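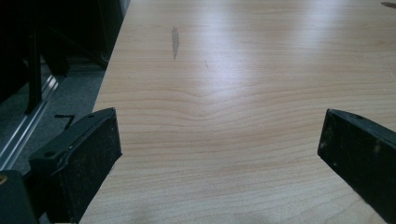

Table check for room 404 at Graltcombe, September round. I do tables last because by then I've crawled under every sink in the building and I want something at eye level! This one is the pale wood top, and it mostly behaves itself, but there's a narrow grayish-brown stain on it, long and thin like a leaf, and it goes on my list before somebody puts a lunch down next to it.

Surface clean: NO. See the stain. Quyên Lò thinks tea, I think wood glue, and we've agreed to try a damp cloth before anyone gets out the strong stuff.

Scratches or splinters: OK. One tiny faint diagonal mark to the right of the stain, could be a scratch, could be a speck. I'm noting it so next time I don't think it's new.

Glare: PASS, with a grumble. The overhead lights throw a big whitish band across the wood. Fine for sorting and folding, annoying if you're reading small print (I've asked for the blinds and a desk lamp before, so consider this me asking again).

Wobble: OK. I leaned on all the corners with my full weight and got a funny look from Osaze Amadi.

Legs and bolts: 2 bolts snugged up, a quarter turn each. Please don't use the power driver on these, it chews the heads.

Edges: OK, ran a rag all the way along and it didn't catch.

Walkway: FAIL when I came in, OK when I left. The Pollow boxes were stacked against the door side again. They live on the shelf, folks.

To do: wipe the stain, look again after lunch, and if it's still there Osaze has the fine sanding pads. Test a corner first, please. Chairs are on the next sheet.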